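Open day at the Kunance workshop brings 211 visitors

The robotics workshop of Kunance, in the old post building of Mostilholm, opened its doors to the public on 7th June. It was the first open day after the move from the smaller rooms in the harbor street, and 211 persons signed the guest book at the entrance. Many of them were families from the neighborhood, but there were also students from the technical school and a group of retired engineers who came together by bus.

The program was divided in 3 parts. In the morning the visitors could walk freely through the ground floor, where the mechanical work is done, and ask the staff about the parts, the tools and the prices. After the lunch there were short talks in the meeting room. The longest part was the demonstration on the upper floor, which was repeated 5 times during the day so that each group had enough space to stand near the table.

Guangming Xiao, who leads the upper floor, made the welcome speech. He said that people in the town often ask him what happens behind the windows of the building, and that it is easier to show it than to write it in a letter. He explained that his team teaches robot arms to handle small things from daily life. "We want that a person can show the work once or a few times with her own hands, and the arm learns from this," he said. He added that this is slow work and that the arms still make many mistakes, especially with things that are soft or have a round shape.

In the talks, a team from the design office Wijaya presented a study about kitchens for older people. The office has worked with Kunance since last winter and is interested in light robots which can bring a plate or put away a glass. The second talk was about safety, and the speaker received many questions. One visitor wanted to know what the arm does if a child puts the hand between the fingers. The answer was that the closing force is limited in the software, and that children do not work at the table without an adult.

Ulinero, the name which the team has given to its teaching program, was shown to the public for the first time. With it, an operator sits at one side and guides the arms, and the movements are saved for the later training. Visitors over 14 years could try it for a few minutes each. The waiting line went down the stairs for most of the afternoon, and the organizers had to close the list before the last group.

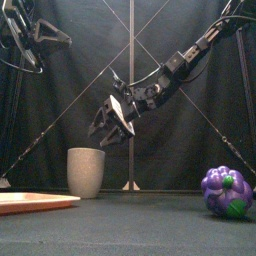 The tasks for the upper floor are chosen from a simple list, and the team prefers objects that everybody has at home or in the toy box. Mr. Xiao told the visitors that an arm must first come to the right place over a thing before it is useful to speak about grasping. A gray tumbler without handle gives the two fingers a rim to aim at, while the purple toy grapes have no flat side at all and ask for a different approach. He also spoke about the light in the room. The black curtain at the back is chosen for a calm background, and he would like to have the same cloth on the other tables before the summer break.

At the end of the day there was coffee and cake on the ground floor. The visitors could leave their proposals for new tasks on paper cards, and the most frequent wish was folding of clothes, followed by the sorting of screws. The staff will read all cards and choose 3 of them for the next demonstration.

The workshop plans a smaller evening for schools in July. Teachers who want to come with a class can ask for a place at the reception of Kunance or by telephone in the morning hours. The entrance is free, and the upper floor can be reached by elevator from the yard side.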